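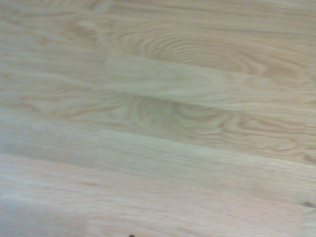
Beim PDF-Export aus Nultwood werden Halbtonflächen im Probedruck mit sichtbaren Stufen ausgegeben. Betroffen sind alle Innenseiten des Degefa-Gesamtkatalogs, die über die Warteschlange "Narnisow-Proof" laufen. Bei kontrastreichen Motiven ist der Fehler kaum zu erkennen. Bei hellem Holz, dessen Streifen parallel verleimt sind und dessen Töne nur zwischen Cremebeige, Hellbraun und einem kühleren Grauweiß wechseln, brechen die Übergänge dagegen deutlich auf, und die weiche, waagerecht verlaufende Maserung ist von den Abrissen nicht mehr sicher zu unterscheiden. Am Bildschirm ist dieselbe PDF-Datei unauffällig.

Status: gelöst
Priorität: hoch
Kategorie: Druckausgabe / Farbmanagement
Eröffnet: 8. Februar 2019
Komponenten: Nultwood (Bilddatenbank und Satz), Bremero (RIP), Narnisow (Druckserver)

Fehlerbeschreibung
Der Katalog umfasst 293 Seiten. Bildauflösung laut Auftrag 300 dpi, Endformat 210 mm breit. Der Fehler trat erstmals nach dem Umzug der Warteschlangen auf den neuen Druckserver auf. Ältere Proofs desselben Motivbestands sind einwandfrei, Vergleichsausdrucke liegen in der Vorstufe.

Zusätzlich bricht ein Teil der Aufträge mit Zeitüberschreitung ab. Meldung im Protokoll:

JOB ABORTED: preflight timeout (60 s)

Ob beide Symptome zusammenhängen, war bei Eröffnung des Tickets offen.

Eintrag: Vorstufe
Druckkopf gereinigt, Düsentest ohne Ausfälle. Gerät neu linearisiert. Keine Änderung. Testkeil direkt aus Bremero gedruckt, ohne Umweg über den Druckserver: Verlauf sauber. Damit scheiden Gerät, Papier und Linearisierung aus.

Eintrag: Support
Bitte eine betroffene Seite auf zwei Wegen ausgeben, einmal per Hotfolder direkt in Bremero und einmal über Narnisow-Proof. Beide Auftragsprotokolle anhängen. Keine Einstellungen zwischen den Läufen ändern.

Eintrag: Vorstufe
Erledigt. Hotfolder in Ordnung, Warteschlange mit Stufen. Protokolle hängen an. Auffällig ist, dass die Spooldatei in der Warteschlange deutlich kleiner ist als die Ausgangsdatei aus Nultwood.

Eintrag: Support
Im Protokoll der Warteschlange steht vor der Übergabe an das RIP ein eigener Verarbeitungsschritt:

STEP normalize: colorconv=on, recompress=jpeg/low
STEP handover: target=bremero

Die Warteschlange normalisiert also jede eingehende Datei und rechnet sie dabei in den Gerätefarbraum um. Bremero führt anschließend dieselbe Umrechnung noch einmal aus. Die Bilder werden außerdem neu komprimiert, mit der niedrigsten Qualitätsstufe. Das erklärt die kleinere Spooldatei.

Der Schritt gehört zur Standardvorlage für Bürodrucker. Beim Umzug wurde die Warteschlange offenbar aus dieser Vorlage angelegt und nicht aus dem Export der alten Konfiguration. Bitte prüfen.

Eintrag: Systembetreuung
Bestätigt. Der Export der alten Konfiguration ließ sich im neuen Server wegen eines geänderten Schemas nicht einlesen, die Warteschlangen wurden von Hand neu angelegt. Als Basis diente die Vorlage "Standard". Eine Vorlage für durchgereichte Aufträge ist vorhanden, heißt aber "Raw/Extern" und wurde nicht als passend erkannt.

Eintrag: Support
Vorgehen:

Warteschlange Narnisow-Proof anhalten und leeren.
Unter Verarbeitung den Schritt "normalize" entfernen. Abschalten der Farbumrechnung allein genügt nicht, die Neukomprimierung bleibt sonst aktiv.
Vorlage auf "Raw/Extern" umstellen, speichern, Spooldienst neu starten.
In Bremero kontrollieren, dass das eingebettete Profil der Datei berücksichtigt wird.
Betroffene Seiten aus Nultwood neu exportieren und ausgeben. Die vorhandenen Spooldateien nicht wiederverwenden, sie enthalten bereits die umgerechneten Bilder.

Eintrag: Systembetreuung
Umgesetzt. Hinweis für die Dokumentation: Nach dem Wechsel der Vorlage stand der Haken bei "Profil ersetzen" wieder auf aktiv. Musste nach dem Neustart des Spooldienstes ein zweites Mal entfernt werden, danach blieb die Einstellung erhalten.

Eintrag: Vorstufe
Testseiten ausgegeben. Holz- und Steinflächen ohne Stufen, Grauverlauf ebenfalls sauber. Messwerte des Medienkeils innerhalb der Toleranz. Die Zeitüberschreitung tritt bei einzelnen Seiten mit vielen Transparenzen weiterhin auf.

Eintrag: Support
Die Zeitüberschreitung hat eine andere Ursache. Der Preflight in Nultwood reduziert Transparenzen vor der Übergabe, und das Limit gilt pro Auftrag, nicht pro Seite. Bei Sammelaufträgen ist es zu knapp. Katalog kapitelweise exportieren oder das Limit in der Ausgabevorlage auf 300 s setzen. Der Wert wird erst bei neu angelegten Aufträgen wirksam.

Eintrag: Vorstufe
Limit erhöht, Gesamtkatalog läuft ohne Abbruch durch. Die Proofs gehen neu an Degefa, die fehlerhaften Exemplare sind als ungültig gekennzeichnet.

Offen
Die Warteschlange für die Umschlagseiten wurde am selben Tag von Hand angelegt und ist noch nicht geprüft. Eigenes Ticket angelegt, bis dahin Umschläge nur über den Hotfolder ausgeben.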